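I spent most of Monday staring at a planner that refused to make up its mind. Our code, which we call Gridumum, picks a grasp, then a path to the basket, and the two halves had been quietly disagreeing for weeks.

The culprit was the wrist view. When the arm moves quickly everything on the stall goes to streaks, and the perception bit kept trusting it anyway! So now it leans on the head view until the arm slows down, and only then lets the wrist have its say.

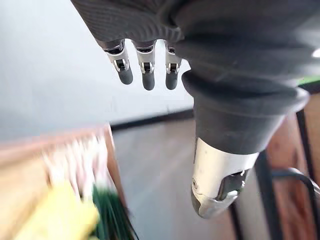
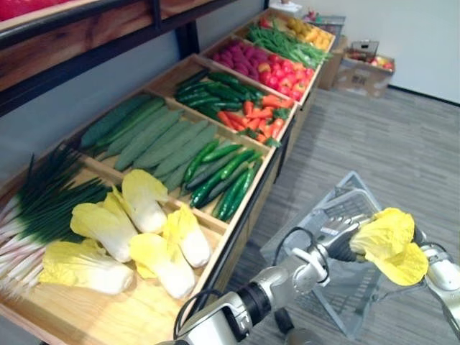 Danby, May

Washington Vieira rewrote the hand-over between the two views in 18 lines (mine was almost 22 and much uglier). We've run nine cabbages through it so far and I'm pleased — properly pleased. The carrots are another matter, as the planner still treats the whole heap as one very large carrot. I've got eight log files open on that and I'll write it up when I've read them.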